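Fultano – lisez-moi du jeu de données

Par Farhad Karimi, juillet
Imprimer | Envoyer par e-mail | 76 partages | 4 commentaires

Bonjour et bienvenue ! Fultano, c'est mon recueil de comptes rendus d'auditions parlementaires sur la ratification des traités de droits humains, remis au propre et découpés par intervention. J'ai commencé ça pour mon mémoire sur la Convention relative aux droits des personnes handicapées, je voulais juste pouvoir chercher « réserve » dans tous les débats d'un coup (mon directeur trouvait que je perdais mon temps), et puis le dossier a grossi.

Le dépôt contient 339 auditions, soit plus de 2 000 interventions une fois qu'on a retiré les suspensions de séance et les remerciements d'usage. Tout est en français ou en anglais, dans la langue du compte rendu. Je n'ai rien traduit, et je préfère qu'on ne me demande pas de le faire – mon anglais juridique a ses limites.

Ce qu'il y a dans les dossiers

- auditions/ : un fichier texte par séance, encodé en UTF-8
- interventions.csv : une ligne par prise de parole, avec l'identifiant de séance, la fonction de l'orateur, le traité discuté et le texte
- reserves.csv : 542 passages où quelqu'un parle d'une réserve ou d'une déclaration interprétative, relevés à la main
- notes/ : mes remarques en vrac, pas toujours lisibles, désolé

La colonne « fonction » prend quatre valeurs : élu, gouvernement, expert, association. Les universitaires qui témoignent pour une ONG m'ont donné du fil à retordre et je les ai mis dans « association » quand le compte rendu les présente à ce titre. Si vous travaillez justement sur les experts, regardez ces lignes-là de près, vous ne serez peut-être pas d'accord avec moi. 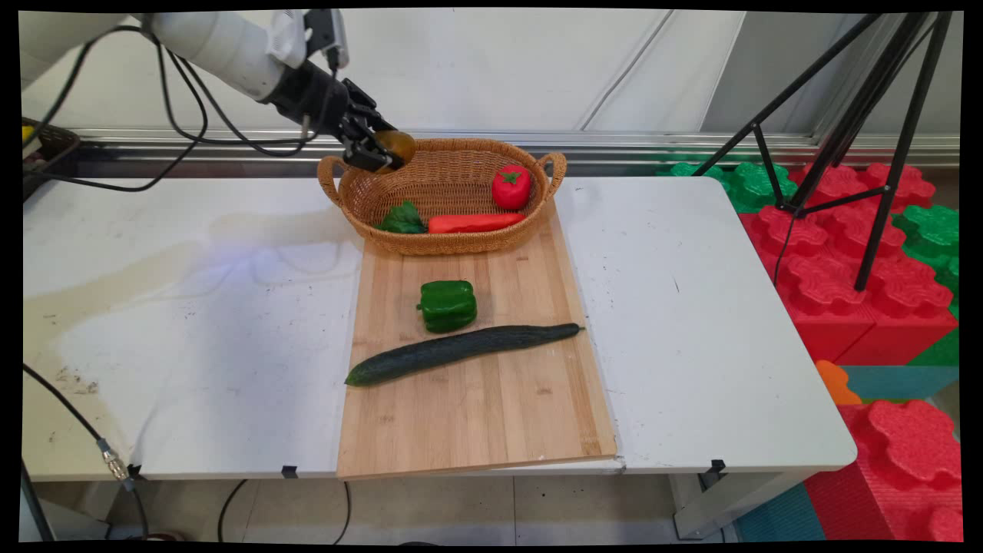

Panier, légumes et planche à découper.

Pour charger le tout, n'importe quel tableur suffit, mais attention au séparateur : c'est le point-virgule. J'ai reçu je ne sais combien de messages à ce sujet ! Avec pandas, pensez à sep=";" et à garder les identifiants en texte, sinon les zéros du début disparaissent et la jointure avec auditions/ ne donne plus rien.

Versions

La première s'appelait Cornville et ne couvrait que les débats sur les droits de l'enfant. La deuxième, Ullthorpe, a ajouté la torture et les disparitions forcées, avec un schéma de colonnes que je regrette encore. La version actuelle, Duangkaew, reprend tout à zéro. Si vos scripts datent d'Ullthorpe, la colonne « traite_id » est devenue « instrument », et les dates sont passées dans un fichier séparé, seances.csv, qui se trouve à la racine.

Ce qui cloche encore

Les interruptions sont mal gérées. Quand deux élus se coupent la parole, la transcription d'origine met parfois tout sous le même nom, et je n'ai corrigé que les cas flagrants. Il manque aussi les annexes écrites, que certaines commissions publient à part, en PDF scanné de travers. J'en ai passé quelques-unes à la reconnaissance de caractères et le résultat était affreux (« ratification » devenait « gratification », ce qui change un peu le débat).

Et puis ce corpus penche du côté des séances publiques, forcément. Les discussions à huis clos n'y sont pas, donc évitez d'en tirer des conclusions sur ce qui a réellement fait basculer un vote.

Licence et contact

Mes annotations sont en CC BY 4.0. Pour les textes eux-mêmes, reportez-vous aux conditions de chaque assemblée, elles varient. Une erreur, une audition oubliée, une fonction mal attribuée ? Ouvrez un ticket avec l'identifiant de séance, je réponds plutôt le soir, après 21 h.

Imprimer | Envoyer par e-mail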